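The Fold Sets the Flight

Most paper airplanes fail at the first crease. Geeta Mittal has taught folding at the Tapley arts center for long enough to have kept a log of 2,364 student planes, and she sorts the failures by one measurement: how far the center fold wanders from the true midline of the sheet. At 2 millimeters, the plane turns. Beyond that, it rolls.

Her standard model is the Virnau dart, a narrow design made from one sheet with no cuts or tape. Green is the class color. The shape depends on a long body that narrows evenly to a point, and on creases that run parallel to it. 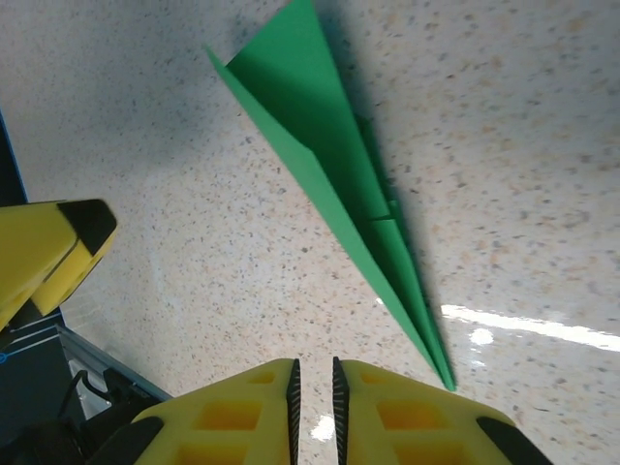
Layers gather toward the nose, and this puts the weight forward, where a dart needs it. A blunt or crushed tip moves the balance point back and the plane stalls. Mittal has students press the nose folds with a thumbnail, then again with a ruler edge.

Paper choice matters less than people expect. Ordinary copy stock works. Heavier colored paper holds a sharper edge but resists the third and fourth folds, and a layer that resists will creep -- the top panel slides a little as the crease is pressed.

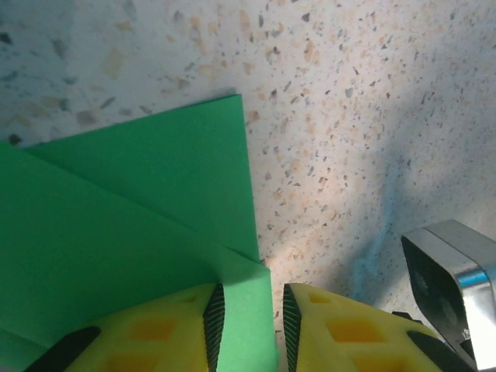 Creep is controlled by working on a hard, smooth surface and by creasing from the middle of the fold outward. A tablecloth or a cutting mat gives too much. Darlene Chan, who edits the Vitham folding manual, devotes 139 pages to straight-line folds and returns to this point in every chapter.

She also asks that the sheet be squared before anything else is done. Corners are matched first and held, and the crease comes last.
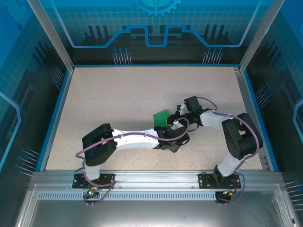
A square start lets errors show early, when the sheet can still be opened flat and folded again. After the wings are set, correction is limited to bending the trailing edges up by a few degrees. Mittal tests each change with three throws at shoulder height.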